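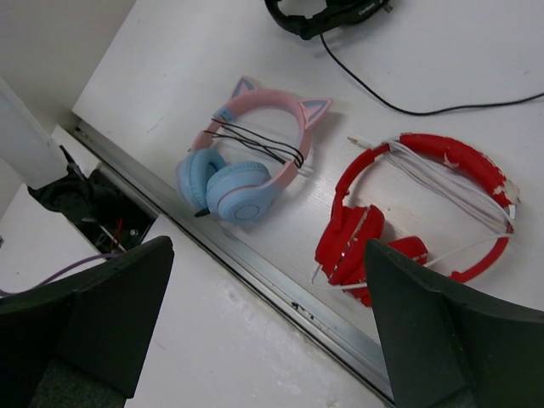

**[녹취모임] 듣기·받아쓰기**

Re: 구술 녹취 표기, 어디까지 들리는 대로 적나요

예타네쉬입니다. 급하게 답장 드려요. 이따 나가야 해서 두서없습니다.

2019년 3월 17일자로 야브시라 님이 올리신 글에 답하는 거고요, 아래 인용한 부분만 봐 주세요.

> Yabsira Adugna 씀:
>
> 케손 시장 구술 녹음 받아쓰는 중인데 막히는 데가 많아서 여쭙니다.
>
> 첫째, 어르신이 "그니까는, 그, 그 뭐냐" 하시는 거 다 적나요? 지침에는 "말투를 살린다"고만 돼 있고 끝이에요. 저는 다 적고 있는데 읽기가 너무 힘드네요.
>
> 그리고 안 들리는 데 표시요. 파일마다 제각각이라 누구는 물음표, 누구는 점점점. 지난번 에자트 쪽 녹취는 아예 빈칸이던데 그건 말을 안 하신 건지 못 들은 건지 구분이 안 가요.
>
> 마지막으로 헤드폰 끼고 오래 들으니까 귀가 아픕니다. 다들 어떻게 하세요? 저는 한 파일 끝내고 나면 그날은 아무것도 못 해요.

순서대로 갈게요.

> 그니까는, 그, 그 뭐냐

1차본에는 다 적습니다. 줄이는 건 열람본 만들 때 해요. 1차본에서 빼버리면 나중에 복구하려고 또 들어야 되니까요. 저도 1월에 비돈 방앗간 건에서 미리 정리해버렸다가 처음부터 다시 했습니다. 하필 그 어르신이 "그 뭐냐" 다음에 꼭 사람 이름을 말씀하시더라고요. 이름 찾을때 그게 표지가 됐을 텐데 제가 다 지워놔서...

단, 듣는 사람 맞장구("네", "아이고")는 말이 겹칠 때만. 안 겹치면 생략해도 됩니다. 이건 제 의견이고 반대하시는 분 있으면 말씀 주세요.

사투리는 들리는 대로. 표준어는 괄호로 뒤에. 처음 나올 때만.

> 안 들리는 데 표시요

이건 통일합시다 제발. 제안:

- 못 들음: `[불명]`
- 들리긴 하는데 자신 없음: `[장독?]` 이런 식으로 물음표를 안에
- 침묵: `[쉼]`, 길면 `[긴 쉼]`
- 울음, 웃음은 `[웃음]`처럼 그냥 쓰기. "쓸쓸하게 웃음" 이런 건 쓰지 마세요. 쓸쓸한지 어떻게 알아요

시간은 `[불명]` 뒤에 붙여 주시면 교정 보는 사람이 살겠습니다. 에자트 파일은 제가 담당자분께 따로 여쭤볼게요. 빈칸은 제 짐작엔 못 들은 쪽 같은데 확인 전까지는 손대지 마시고요.

> 귀가 아픕니다

30분 듣고 쉬는 걸로 하세요. 저는 부엌 타이머 맞춰놓고 합니다. 소리를 키우는 게 제일 안 좋아요. 안 들리면 키우지 말고 속도를 늦춰 보시고, 그래도 안 되면 `[불명]` 찍고 넘어가기. 다음날 들으면 신기하게 들리는 게 꽤 있습니다. 헤드폰은 귀 덮는 걸로, 모양은 상관없어요. 고양이 귀 달린 거라도 패드만 폭신하면 됩니다.

아 그리고 하나 더. 파일 이름. 스투스타노 묶음 지금 446번까지 올라와 있는데 같은 번호로 파일이 2개씩 있는 게 보여요. 한쪽은 수정본 같은데 이름에 표시가 없어서 어느게 나중 건지 모르겠습니다. 고치신 분은 끝에 `_수정` 붙여서 다시 올려 주세요. 덮어쓰기는 하지 마시고요.

교정 짝도 아직 안 정해졌는데, 야브시라 님만 괜찮으시면 케손 시장 건은 제가 볼게요. 녹음 원본이랑 1차본 같이 보내 주시면 됩니다. 앞부분만 먼저 주셔도 돼요. 배경에 장사하는 소리 많이 섞인 거 알고 있으니 `[불명]` 많다고 미안해하지 마시고요.

지침 문서 고치는 건 이 메일에 답 좀 모인 다음에 하겠습니다. 맞장구 생략 건은 특히 의견 주세요. 말씀 없으시면 제 안대로 올립니다.

나가봐야 해서 이만.

Etenesh Seyoum 드림

추신. 답장하실 때 인용은 필요한 데만 남겨 주세요. 지난번 메일은 밑에 딸린 게 너무 길어서 답을 못 찾앗어요.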